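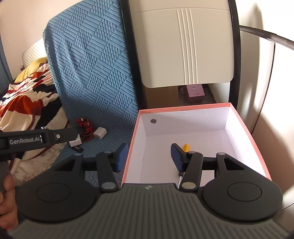 Tidying small tools is the chore I'd start anyone on when they first collect demonstrations with a hand-held gripper, and I say that after recording a great many of them for the Plurkix sorting set. You already know how to do it, you have the things in a drawer somewhere, and a fumbled pick costs you nothing. A shoebox makes a fine bin — white inside if you can get it, so a little screwdriver with a yellow handle shows up nicely against the walls, and a small magnet can stick to the back of the box between takes and not roll off under the bed.

By Lonness Workshop Notes
01/10/2026

Now, a few habits I've grown fond of. Come in over the rim slowly, with the fingers already open, and let them pause a moment before you close. Hurried grabs look fine to us, but the model learns the hurry along with the grab! Take hold of a screwdriver by the handle, and try it lying at every angle you can think of.

I do 14 takes and then move the box, turn it, or swap it for another one altogether. At Flosholm we once gathered 2000 episodes with the bin in the very same spot, and oh, what a sulky policy that gave us. Leave the ordinary clutter of the room alone, too — blankets, cables, whatever is lying there on the day.

Keep your misses in a separate folder, wipe the fingertip pads every 100 takes, and charge the spare battery the night before.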